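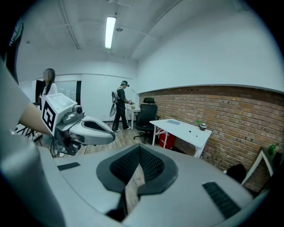

Two hand-held grippers, wooden floor behind.

Thursday, December 12, 2024

Onau harbor mod for Brenedlow. Build from last night's branch. Present: me (Teresa), Finbarr until lunch, Jyoti on chat.

Carried over from last time: ferry quest stalls at stage 40, fog too thick in the lower town, navmesh gap behind the customs house, Zdzisław's lines for the harbormaster not hooked up yet.

Ferry quest

Reproduced the stall on a clean save. Steps: talk to McGrath at the slip, take the ledger, sleep in the inn, come back. McGrath has the greeting but the ledger topic is missing. If you don't sleep, the topic is there and everything runs through to the end.

First guess was the timer script. Took the timer out completely and the stall was still there, so put it back. Second guess was the inn. When the player sleeps, the town cell unloads and McGrath goes back to his package start. His alias in the quest is filled by "find matching reference in loaded area," so after the unload the alias is empty and the topic condition fails. Changed the alias to a forced reference and marked him persistent. Slept three times in a row, topic present each time. Finbarr ran it separately on his laptop with the older save and got the same stall, which we should have expected: the quest is already running in that save with the empty alias. A new game or a save from before the quest starts is fine.

Could write a small repair script that refills the alias on load. Finbarr thinks it's worth doing because testers will not start over. I agree but want it to run once and then shut itself off. He is writing it.

Note for whoever does the inn quest next: check the aliases there too. I copied the setup from the ferry quest in August and I'm fairly sure I copied the mistake with it.

Fog

Lower town fog was set from the same weather record as the open sea. Made a copy, named it OnauFogTown, and pulled the far distance out. At 800 units near distance the street lamps start to show halos again, which was the look Palesa wanted in her sketches. Below that they are just smudges. Tried dawn, noon and midnight. Noon still looks washed out. Midnight is good. Left noon alone for now.

Interiors are not affected. The warehouse has its own lighting template and I did not touch it.

Navmesh

Gap behind the customs house closed. Two triangles were not joined on the edge by the rain barrel. Guards now walk the full circuit. One of them still turns around at the stairs for no reason I can find. The mesh there looks clean and the package has no condition on it. Moved his marker a little farther from the top step and he now hesitates and then goes down. Not a fix. Leaving it on the list.

Cats still walk through the fish crates. The crates have collision for the player and not for small creatures. Low priority.

Voice files

Zdzisław sent the harbormaster set. 21 files, all mono, named to our scheme except two with a space before the number. Renamed those by hand. Ran the lot through Kollel to get the lip files. It failed on the first try with the usual message about the path, same as it does on any folder with an accent in the name. Moved the folder to the root of the drive and it went through.

Levels: his lines are quieter than Jyoti's fishwife lines by a noticeable amount. Standing between the two of them on the quay, you hear her clearly and have to read the subtitles for him. Raised his set and listened again in game with rain on. Better. The line where he shouts across the water now clips slightly at the end. Asked him for another take of that one only.

One text mismatch: the script says "the year the light went out" and he reads "the year 1897." I like his better and it agrees with the plaque on the lighthouse. Changed the subtitle to match the recording. Palesa please check the plaque texture still says the same, since you were redoing it.

Performance

Walked the quay from the slip to the fish market with the counter up. Steady until the net sheds, then a clear drop that lasts until you pass the last shed. Turned off the nets and the drop goes away. They are alpha textures stacked four or five deep from that angle. Jyoti suggested swapping the back row for a single flat card. Did one shed as a test and could not tell the difference from the street. From the roof you can tell. The player can get onto the roof only by jumping off the crane, so I'm inclined to accept it.

Also found over 100 leftover marker objects under the water from the first version of the pier. They do nothing but they are in the file. Deleted them in a separate save of the plugin, loaded, walked the pier, no errors. Then made the same change in the main file.

Conflicts

Jyoti loaded us next to the big roads overhaul people keep asking about. The road comes down the hill and ends inside our gatehouse wall. Terrain is theirs, gatehouse is ours. Load order doesn't help, one side or the other is always wrong. A patch would be a small job: move the gatehouse, the two guards and the map marker. She'll take it after the ferry quest is out, as an optional file.

To do

Finbarr - alias repair script, test on the older save
Me - inn quest aliases, remaining net sheds, noon fog if there's time
Zdzisław - new take of the shouted line
Palesa - plaque texture
Jyoti - readme: say plainly that saves with the ferry quest already started need the repair script
Unassigned - guard on the stairs, cats and crates

Branch pushed at the end of the day with everything except the net cards, which are only on my machine. Backup of the plugin from before the marker cleanup is in the shared folder under "pier old." Please don't delete it until the next test round is done.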